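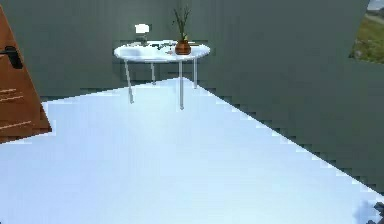 Zuletzt geändert im Januar, 21:09 Uhr

Suche im Archiv
Suchbegriff eingeben

Betreff: Re: [kundendienst-praxis] Umzug der Hotline, Rufnummern und Wissensdatenbank

Hallo zusammen,

ich antworte gleich unter den einzelnen Punkten, sonst verliere ich den Faden.

> Wir übernehmen zum Quartalswechsel die Hotline von Plumosside, bisher
> lief die bei einem externen Anbieter. Die Rufnummern sollen bleiben.
> Unser Telefonieanbieter sagt, die Portierung sei unproblematisch, will
> aber keinen Termin nennen. Wie habt ihr das gemacht?

Wir haben damals bei Eketti nicht auf den Portierungstermin gewartet. Der alte Dienstleister hat eine Rufumleitung auf unsere neuen Nummern gesetzt, und damit sind wir gestartet. Portiert wurde fünf Wochen später, gemerkt hat das draußen keiner. Wichtig ist, dass die Umleitung schriftlich vereinbart ist, mit Laufzeit und mit der Frage, wer die Minuten bezahlt. Bei uns stand das nur in einer Mail, und die Rechnung kam dann prompt an die falsche Stelle.

Prüft auch, ob die ursprüngliche Anrufernummer bei der Umleitung mitkommt. Bei uns kam sie am Anfang nicht mit, und die Kundenerkennung im Ticketsystem lief ins Leere. Die Kollegen mussten jede Kundennummer abfragen, das kostet bei jedem Gespräch Zeit.

> Zweite Frage: Wir bekommen die Wissensdatenbank des alten Anbieters als
> Export, 2.543 Artikel. Alles importieren oder neu anfangen?

Weder noch. Lasst euch zu jedem Artikel das Datum der letzten Änderung und die Aufrufzahlen mitliefern. Wenn der Anbieter die Aufrufe nicht hat, nehmt die Kontaktgründe aus den Tickets. Wir haben zuerst nur das importiert, was zu den häufigsten Kontaktgründen gehörte, und den Rest in einen durchsuchbaren Ordner gelegt. Wer dort etwas gefunden hat, hat es der Redaktion gemeldet, und der Artikel wurde geprüft und übernommen. Nach ein paar Monaten kamen kaum noch Meldungen, da haben wir den Ordner geschlossen.

Für die Prüfung braucht ihr jemanden vom Auftraggeber -- und zwar namentlich und mit freigehaltenen Stunden. "Die Fachabteilung" reicht nicht.

> Drittens die Schulung. Geplant sind 5 Tage für alle, danach direkt live.
> Der Auftraggeber findet das schon lang. Unsere Teamleitung findet es zu
> kurz.

Ich würde der Teamleitung recht geben. Bei Salehi hatten wir 9 Tage, davon die letzten drei mit echten Anrufen und einem erfahrenen Kollegen daneben. Die Bearbeitungszeit war in der ersten Woche trotzdem deutlich über dem Ziel. Wenn ihr bei fünf Tagen bleiben müsst, fangt mit einem Teil der Themen an und lasst Reklamationen und Rechnungsfragen noch beim alten Anbieter. Das muss dann natürlich im Sprachmenü sauber getrennt sein.

Und vereinbart eine Einschwingphase, in der der Servicelevel gemessen, aber nicht abgerechnet wird. Bei uns waren das 21 Arbeitstage. Im Nachhinein hätte ich gern festgelegt, was passiert, wenn das Anrufvolumen über der Prognose liegt. Darüber haben wir dann ziemlich lange verhandelt.

> Setzt jemand von euch für die Personaleinsatzplanung Hurklow ein? Wir
> haben ein Angebot vorliegen.

Ja, seit letztem Jahr. Die Schichtplanung ist in Ordnung, der Schichttausch läuft gut. Mit der Prognose bin ich weniger zufrieden. Sie braucht eine längere Historie, und die habt ihr bei einer Übernahme normalerweise nicht im passenden Format. Fragt beim alten Anbieter nach den Intervalldaten in Viertelstunden, angebotene und angenommene Anrufe getrennt. Tageswerte nützen wenig. Chat und E-Mail rechnen wir weiterhin in einer eigenen Tabelle -- kann sein, dass das inzwischen besser geht, wir sind noch auf der alten Version.

Die Checkliste für die Übergabe schicke ich gern zu, sie ist aber stark auf unseren Fall zugeschnitten. Bitte direkt anschreiben, Anhänge gehen über die Liste nicht durch.

Viele Grüße
Ladan Jafarzadeh

5 Kommentare
9 Mal geteilt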